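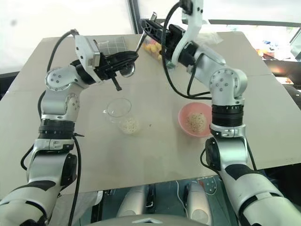
When did I start being old? The Monday before last, at ten past nine in the morning, when the woman on the phone at Karagiannis Staffing asked whether I was "still looking to be active."

I have been thinking about that for two weeks, so I am writing it down. I had called to ask why my file hadn't been sent out for the payroll job at Jesby. I have done payroll for most of my working life. The posting asked for five years of experience, knowledge of state withholding and someone who could start in May. I have all of that. She said she would look into it, and then came the question about being active. I said yes. She said great, and that she would make a note.

She sounded about the age of my niece, and she was polite the whole time. I don't think she meant anything by it. I said thank you when I hung up and was annoyed at myself for that until lunch.

I'm 61. I looked at my resume afterward and took off the year I finished college. Then I took off the first two jobs. It went from three pages to a page and a half, and the woman in it could be 45. I saved it under a different file name and kept the long one too.

Search
Search this journal
Go

Talked to Iason Liapis on the phone tonight. He was let go from Sturov the same week I was. They called it a regrouping. There were 19 of us, and when we had the lunch afterward at the Greek place he went around the table and asked how old everyone was. The youngest was 52. He wrote the ages on the back of the menu and has kept it. He wants to take it to a lawyer. I told him he should, and that I would put my name on it, but I have not made up my mind and I think he could hear that.

What stops me is the separation agreement. I signed it. So did he. We were given time to read it and a paragraph telling us to see an attorney, and I didn't see one, because the check was sitting behind it and the furnace had just gone. Iason says a signature isn't always the end of it if they didn't do the paperwork the way the law says for a group. He has been reading at night. He says they were supposed to give us a list of job titles and ages, who was picked and who wasn't. I went through my folder while we were talking and I can't find a list. There is a benefits sheet, the agreement, a card for the counseling line and a parking form I never turned in.

He asked me to look again over the weekend. I said I would.

The first consultation is free and after that it is 800 to have the whole packet reviewed. He offered to split it. I have the money, but it is the same money I have for everything else.

Wednesday's mail had my letter from the insurance company, so I had that to deal with as well. I am in the gap. Too young for Medicare, off the Sturov plan at the end of the month. I spent most of an afternoon going through the marketplace plans with a yellow pad. The one I can afford has a deductible of 3,000 and doesn't include Dr. Amin's office, where I have gone for years. The next one up does include it and costs enough more that I would have to draw from savings every month until I find something. I left the pad on the kitchen table and went and raked out the side bed, which needed doing anyway.

My sister says to take the cheaper one and stay healthy. She said it the way she says everything, as if it were settled. She is 67 and has never had to apply for a job through a website. When she went back to work after the kids, she walked into the school office, and the principal knew our mother.

I did an application for Kultimon on Thursday. It is a billing position, one step below what I was doing, and I would take it. The form wanted my high school graduation year and wouldn't let me go on without it. I tried leaving it blank, and I tried a row of zeros. In the end I put in the real one. After that it asked me to record answers to three questions on video, with a timer running in the corner. I did the first one four times. I kept looking at my own neck. By the last try I sounded like I was reading a weather report, and I sent that one.

The questions were about change. Tell us about a time you adapted to a new tool. I could have talked for an hour. I started on ledger cards. I moved that office from paper to one system, then to another, then to the one they bought from the company that went under, and I wrote the instructions each time. I trained the two people who are doing my job now. You get ninety seconds.

I mentioned that to Iason and he laughed, which was good to hear. He has had two interviews. At one of them the man asked how he felt about reporting to somebody younger. Iason said he had been reporting to somebody younger for 12 years and it had gone fine until March. He didn't get it. He thinks the question is going on his list for the lawyer, though it's a different company and I don't see how it would help him.

Something I noticed this week is that I do it too. At the bank on Friday there was an older man ahead of me, well past eighty, with a checkbook and a lot of slips, and I felt myself get impatient before he had done anything. He was quick about it. He knew what he wanted and had it all filled in. The teller talked to him loudly and slowly and called him young man. He let it go by. I suppose he has had practice.

I thought about saying something to her when it was my turn and didn't.

Things to do, so I don't lie awake with them:

Call Karagiannis back and ask for the name of whoever sends the files.
Look in the hall closet for the other Sturov envelope.
Decide on the insurance by the 15th.
Ask Carol at the library about the job group. It meets in the downstairs room and she says it is mostly people our age.
Return Iason's casserole dish.

I wasn't going to go to the job group. I pictured folding chairs and somebody telling us to be on LinkedIn. Carol says they spend most of the time going over each other's applications, and that one man found out that way that his email address had been typed wrong since January. I could at least do that much for somebody. I'm good at catching things like that.

It is late now. I added up the weeks of severance again and it comes to the same number it did last time. If I'm careful it carries me through the summer, and there is tax season work after the new year if nothing else turns up - the storefront places always need people and they don't care how old you are if you can sit for a whole shift. I did it one winter when I was 40, for the extra money. My feet were cold from the door opening.

I'll look in the closet tomorrow. If the list isn't in there I'll call Iason and tell him to make the appointment for both of us.

4 comments
11 shares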